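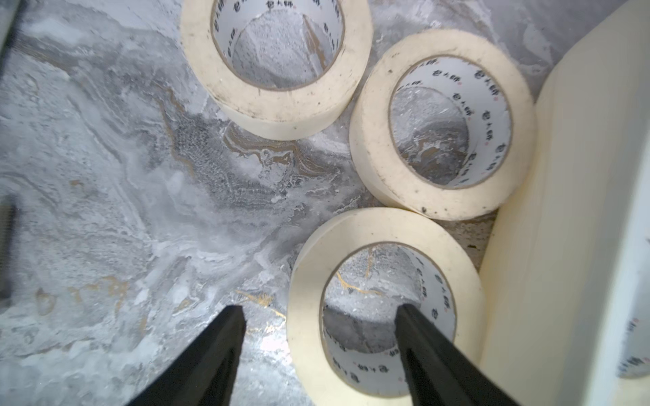 Two black gripper fingers and some rolls of masking tape, seen from a robot's wrist.

How Do You Teach a Robot to Pick Up Tape?

Try something for us. Find a roll of tape and pick it up. Easy, right? You probably didn't even think about it. Now try to explain to a friend exactly what your hand did. How wide did you open your fingers? When did you start to squeeze? How hard? It gets tricky fast!

Robots have the same trouble, only much bigger. A robot doesn't know what tape is. It doesn't know that a roll has a hole in the middle, or that you can put one finger in the hole and one on the outside and pinch. Somebody has to show it.

Show, don't tell

For a long time, people taught robots by typing in every little move. Go left this much. Go down that much. Close. That works great if the tape is always in exactly the same spot. But bump the table and the poor robot grabs a handful of air!

At the Nestgate workshop in Zolotdale, the teachers do it another way. They show the robot the job, over and over, and let it learn from watching what happened. There are 2 ways to do this.

One is by hand. The teacher takes hold of the robot's arm and moves it along, a bit like a grown-up holding your hand while you learn to write your name. The arm remembers how each joint bent.

The other is by remote control. The teacher holds a set of controls and the robot copies, so when the teacher squeezes, the gripper squeezes too. (Yes, it feels a lot like a video game. Yes, everyone wants a turn.)

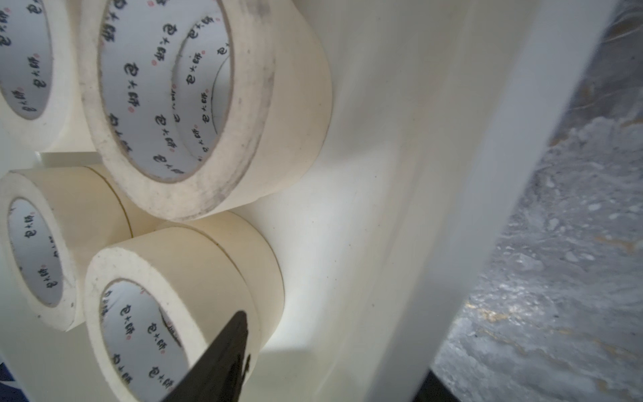 A gripper has to get very close to do its job, and rolls of tape are good practice because there are so many ways for them to sit. They can lie flat like pancakes. They can lean on each other. One can hide part of another, so the robot only gets to see a piece of it and still has to work out where the rest is.

That's where the wrist camera comes in! Imagine you had an eye on the inside of your wrist. Every time you reached for a cookie, you would see the cookie get bigger and bigger until your fingers were right on top of it. The robot saves those views along with the moves the teacher made, and later it uses them together: when things look like this, move like that.

How many times does it take?

One time is not enough, and neither is 30. The tape lesson at Nestgate has 490 tries in it, and the teachers change something for each one. They turn a roll around, or slide it over, or push two of them together. A single try takes almost 13 seconds, which sounds short until you have done a whole morning of them!

Mistakes are useful too. If the gripper comes down in the wrong place, the teacher can back it up and try again, and the robot gets to learn how to fix a bad start.

Be the robot

You need a friend, a roll of tape and a blindfold.

1. Put the blindfold on. You are the robot.
2. Your friend puts the tape on the table and gently moves your arm to pick it up. Do this three times.
3. Now try it alone, still blindfolded.
4. Have your friend move the tape and try once more.

Did you miss? Take off the blindfold and do it again with your eyes open. Then swap places, so your friend can be the robot.

Words to know

Gripper: the part of a robot that grabs things, like a hand.
Joint: a place where an arm bends. Your elbow is one.
Demonstration: showing how to do something by doing it.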